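Print this page | E-mail this page

Trisus W2 wrist camera – fault notice and replacement lens cover

We love this little camera. It rides just behind the fingers, it weighs next to nothing, and it lets an arm find a part that has slid a hand's width from where it should be. Most of you run it all day and never think about it, and that makes us very happy! But the W2 has a fault that every owner should know, so it gets the top of the page and the sales talk can wait.

What goes wrong

The camera can lose its view while still reporting itself as healthy. Frames keep arriving at the normal rate, the status light stays green, and the controller sees a live picture with next to nothing in it: flat gray, very low contrast, soft shifts in tone and no outlines. The arm software has no reason to stop. On older firmware it will carry on with the last position it trusted, and that is how a gripper ends up pushing into a fixture.

Zhenhua Lei at the Dendport workshop was the first to take this seriously. He had a Pramis arm on the bench that stalled against its own tray, with not a single camera error in the log. He went back through the saved frames (he is wonderfully stubborn about saved frames) and then asked other owners for theirs.
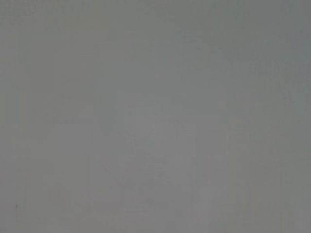 Of the 58 units sent back to us with this complaint, 17 had a lens cover seal that had lifted at one corner and let in moisture. Others had a film of cutting fluid on the outside of the cover, and a few had a focus ring that had worked itself out of position. A gray frame alone will not tell you which one you have, so please don't open the housing on a guess.

If your picture goes gray

Stop the arm at the pendant and lock it out before you reach for the camera. Please do this even if the arm looks parked – an arm waiting for a good frame can move the moment it gets one, and wiping the lens may be enough to give it one.

Clean the outside of the cover with a dry lint-free cloth and look at the live view again with the arm still locked out. If it is still gray, check the focus ring against the white mark. If the ring is on the mark, the unit comes back to us. Send the serial number and a handful of saved frames along with it.

What we changed

Firmware 2.4 adds a contrast check. When the view stays too flat for 24 frames in a row, the camera drops its ready signal and the controller treats that as a protective stop. We are really pleased with how this came out. It works with Pramis and Kalinowski controllers with no extra wiring, and you can set the threshold yourself if you work over plain surfaces. A blank steel table can trip it, so try it on your own cell first.

The new cover has a deeper groove and a one-piece seal. It fits every W2 ever made and uses the same four screws.

Ordering

Replacement cover kit, part 933. Free for units bought before October; send us your serial number. The kit includes the seal, screws and a cloth.

The contrast check is not a safety-rated function. Keep your guards, your light curtain and your force limits exactly as they are.

Notice last revised 06/05/2019

We use cookies to remember your cart and your language. By staying on this site you accept them. OK

Contact | Returns | © Trisus | Back to top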